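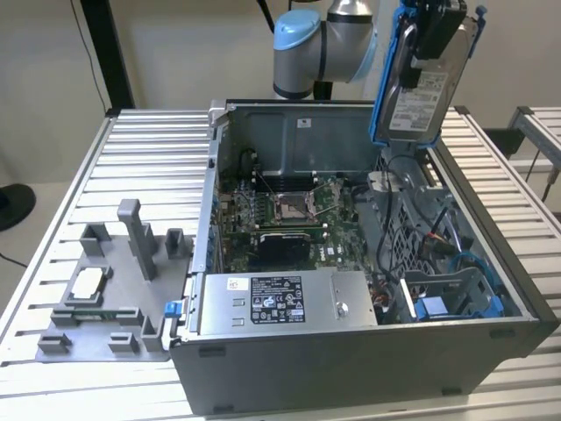

图1 侧板取下后的机箱,CPU插座已空,右上方是装在蓝色托架里的硬盘

# 旧台式机拆解与零件分类:课程项目报告

课程:产品维护与再利用
指导教师:Åsmund Forsberg
提交日期:8月7日,星期三

## 1. 项目来由

Clumon是Brindesau的一个社区维修点,每年会收到一批单位淘汰下来的台式机。能开机的直接翻新,不能开机的堆在后面的架子上,等Rimeck来收。Rimeck按混合废料整机收购,价格低,可用的内存和硬盘也跟着一起走了。

我们小组五月份去Clumon看过一次,跟他们商量好由我们拆一台不能开机的机器,把拆解顺序、用到的工具、各类零件的重量和去向记录下来,写成他们能照着做的步骤。报告只涉及硬件拆解和分类,数据清除由Clumon自己处理,我们没有参与。

拆解对象是一台塔式机,深灰和银色的钢制机箱,主板上有Dell标志的小标签。送来时没有电源线,没有键盘鼠标,编号贴在侧板外面。

## 2. 工具和场地

工作台是铝型材拼的条形台面。台面有缝,螺丝容易掉下去,第一次拆的时候丢了两颗主板螺丝,后来我们在工作台下面铺了一块旧床单。

工具如下:

- 十字螺丝刀,PH1和PH2各一把
- 塑料撬棒
- 防静电手环
- 尖嘴钳
- 电子秤,分度值1克
- Bjarnason零件盒,带分格,盖子透明
- 标签纸和油性笔

零件盒的格子比较小,我们规定单件200克以下的放格子,超过的放到旁边的塑料筐里,贴标签。这条规定是中途加的,所以前面几件零件的标签格式跟后面不一样,附表里已经统一。

机箱一律侧放,开口朝上。立着拆看起来省地方,但是主板螺丝松开以后板子会往下滑,可能刮到铜柱。

## 3. 拆解步骤

### 3.1 开侧板和断线

拆之前确认电源线已拔掉,按住开机键十秒。取下侧板后先拍照,重点拍线的走向。这一步花的时间不多,但我们第一遍没有拍,后来写线缆部分时只能凭记忆,又重新把线插回去核对了一次。

断线从主板供电插头开始,然后是CPU供电,最后是前面板的细线。前面板的细线插头很小,要捏着塑料壳往上拔。有一根扯着线拔,端子从壳里脱出来了,这根线我们归到废线里。

SATA线的插头有的带金属卡簧,有的不带。带卡簧的要先按下去。遇到拔不动的情况先停下来看插头形状,不要左右晃。

### 3.2 硬盘

硬盘装在塑料托架里,托架插在右侧的灰色金属硬盘架上。机箱里需要用手操作的部件有不少做成了蓝色,比如硬盘托架、扩展槽卡扣和电源旁边的小锁扣。没有手册的时候,先找蓝色的部件,多数能找到下手的地方。

步骤:

1. 拔下数据线和供电线。
2. 捏住托架两侧,顺着导轨方向抽出。
3. 托架离开硬盘架以后保持平稳,不要磕到机箱边。
4. 记录硬盘标签上的型号和序列号,装进防静电袋。
5. 把硬盘从托架里取出。托架单独放,不要跟硬盘一起送走。

托架单独留下来是Clumon的要求。他们翻新同类机器时经常缺托架,没有托架硬盘就只能用胶带固定。

### 3.3 扩展卡和内存

扩展卡先松开背板处的卡扣,再压下插槽末端的锁扣,双手捏住卡的两头垂直往上提。我们拆的是一块黑色的卡,拿出来以后用毛刷清了灰,装袋备用。

内存条两头的卡子同时往外扳,条子会自己弹起来一点。手指不要碰金手指。内存按容量分袋,标签上写容量和频率,看不清的写“待测”。

### 3.4 散热器和CPU

散热器四颗螺丝按对角顺序松,每颗先松两圈,再从头松到底。硅脂干了以后粘得很紧,往上硬拔有可能把CPU一起带出来。我们的做法是先轻轻左右转动,转得动了再提。

CPU取出前抬起压杆,打开金属压框,捏住两边垂直拿起。插座里的触点很细,碰弯了主板基本就没有再利用的价值,所以CPU取走以后应该把保护盖扣回去。Clumon没有现成的保护盖,我们用硬纸片剪了一块代替,效果一般,纸片容易移位。

### 3.5 电源

电源是银色外壳,占的位置比较大,放在后面拆,这时周围的线已经松开,移动方便。背面的螺丝拆掉后按下锁扣,沿着机箱底部推出来。

电源不拆外壳。里面的电容断电后仍然可能带电,课程安全规定里也写明学生不得打开。整只贴标签,写额定功率,交给Rimeck。

### 3.6 主板和硬盘架

主板螺丝拆完后,抓住散热片或者板边往前面板方向移一点,让后面的接口离开挡板,再抬起来。硬盘架最后拆,固定螺丝有一颗藏在前面板后面,要先把前面板的卡扣松开才看得见。我们在这里卡了很久,一开始以为是铆接的。

## 4. 称量结果

表中只列分开称量的三类。主板、电源和硬盘按件登记,不按重量。

| 类别 | 包含内容 | 重量(克) | 去向 |
|---|---|---|---|
| 钢件 | 侧板、硬盘架、挡板 | 2,822 | Rimeck |
| 散热器 | 整只,含风扇 | 290 | Clumon备件架 |
| 线缆 | 数据线、前面板线 | 253 | 能用的留下,其余交Rimeck |

机箱主体太大,秤盘放不稳,没有称。螺丝没有算进钢件,全部按规格装进零件盒留给Clumon。

线缆这一项包括那根端子脱落的前面板线。塑料托架也没有称,原因是Clumon当天就拿去用了。

## 5. 零件的去向

按件登记的零件分成三种处理方式。

**留下备用:** 内存、扩展卡、硬盘托架、散热器、完好的SATA线。内存需要插到测试机上跑一遍才能上架,写报告时还没有做完。

**清除数据后再定:** 硬盘。由Clumon保管,登记表上有交接签字。

**交给Rimeck:** 钢件、电源、主板、废线。主板我们试过在测试台上通电,没有反应,也没有找到明显的烧痕。组里有人想继续查供电部分,但是超出了项目的时间安排。

跟Rimeck联系以后得知,分开送的钢件和线缆可以分别计价,前提是钢件上不能带塑料。因此前面板的塑料卡扣也要拆干净,我们交过去的那批里有一块挡板还粘着垫片,被退回来重新处理。

## 6. 遇到的问题

**螺丝混放。** 硬盘螺丝和机箱螺丝的螺纹不同,外观接近。第一天我们放在同一个格子里,第二天又花时间分开。建议拆一个部件换一个格子,格子上先写好名字。

**线的走向记录不全。** 前面已经写过。补充一点,拍照时最好把机箱朝向固定下来,我们的照片有的电源在上,有的电源在下,对照起来很麻烦。

**灰尘。** 散热器里积灰很多,在室内刷会弄得到处都是。后来拿到院子里刷,戴口罩。

**分工。** 三个人同时围着一个机箱操作不开。改成一个人拆,一个人递工具和装袋,一个人记录,速度反而快一些。每拆完一个部件轮换一次。

## 7. 小结和后续

一台机器从开侧板到全部装袋,第一遍我们用了整个下午。装回去再拆的第二遍明显快了,主要省在硬盘架和散热器两处。真正熟练以后要多长时间,只拆过一台机器,没法判断。

给Clumon的步骤单是A4纸双面,正面是拆解顺序,背面是零件去向表。Forsberg老师看过初稿,要求把电源那一条移到最上面并加框,已经改好。另外他认为CPU保护盖的问题应该有更好的解决办法,不要用纸片,这部分留给下学期的小组。

还没有完成的工作:

- 内存测试
- 步骤单的图,目前只有文字
- 换一台不同型号的机器验证步骤单
- 零件盒标签重新打印,手写的有几张已经蹭花了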